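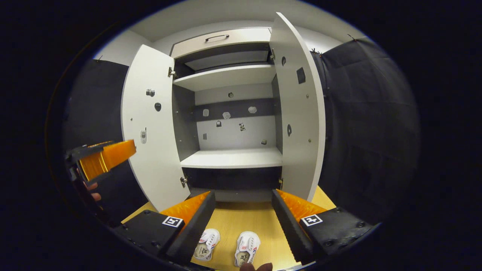
Why do shoes get smelly when you leave them in a pile?

Shoes get smelly because feet sweat, and tiny living things called bacteria feed on that sweat and make stinky gases. In a pile, air can't move around the shoes, so the sweat takes much longer to dry and the bacteria have a great time!

Your feet are amazing sweaters. The soles are packed with sweat glands, and they keep working even in February when your toes feel like ice cubes. All that dampness soaks into the inside of your shoe. You can't see it, but the shoe knows.

So where should shoes live? Lots of families use a cabinet, and a cabinet is a great place if you use it the right way. Let's look at how.

First, let them rest

When you come home, don't shut your shoes away in the cabinet right that second. Loosen the laces or open the straps, pull the tongue forward (that's the floppy part under the laces) and leave them somewhere airy for a while. Overnight is good. If you jumped in puddles, stuff them with crumpled newspaper. Paper is made of tiny plant fibers with little gaps between them, and water creeps into the gaps. Scientists call this capillary action. Change the paper when it feels soggy.

Keep them away from the heater, though. Too much heat can make glue weak and leather crack.

Then, give them a shelf

A shelf is just a floor that somebody put higher up, and it's one of the best ideas people ever had. Two shelves make room for three layers of stuff: one on top, one in the middle and one down at the bottom. Put your everyday shoes where your own hands can reach them. Rain boots are tall, so they need the biggest space. Party shoes can go up high and wait for a party.

Set each pair side by side with the toes pointing the same way. Left shoe on the left, right shoe on the right! In the morning you can slide your feet in without hopping around the hallway.

Why does a cabinet have doors?

Doors keep dust off, and they hide the mess when Grandma visits. They swing on hinges. A hinge has parts that turn around a pin or a joint, so the door can move but can't fall off. Find a cabinet at home and open it slowly. The edge near the hinges hardly moves at all, but the edge far away makes a big sweeping curve. Now push the door shut near the hinges with one finger, then try again at the far edge. Feel the difference? The far edge is much easier, and that's why handles usually go there. Watch your fingers!

A closed cabinet holds still air, so open the doors wide now and then and let the inside breathe.

Try it: the sniff test

You need two clean, dry socks, a cup of water, a plastic bag and a clothes hanger. Dip both socks and squeeze them out. Hang one up. Put the other in the bag and tie it closed. Check them the next day. Which one is dry? Which one would you want to wear? Write down what you find, and ask a grown-up to help you throw the bag away.

Ismael Lins, age 11, sent us his results after trying this with his soccer socks. He wrote, "The bag one was still wet and it smelled like a pond. My sister ran away."

Words to know

Bacteria: living things so small you need a microscope to see them.
Capillary action: the way water creeps through tiny gaps.
Hinge: the joint that lets a door swing.
Sole: the bottom of your foot, and also the bottom of your shoe.

Written by Gönül Coşkun for the Brutance Kids pages. February 7, 2018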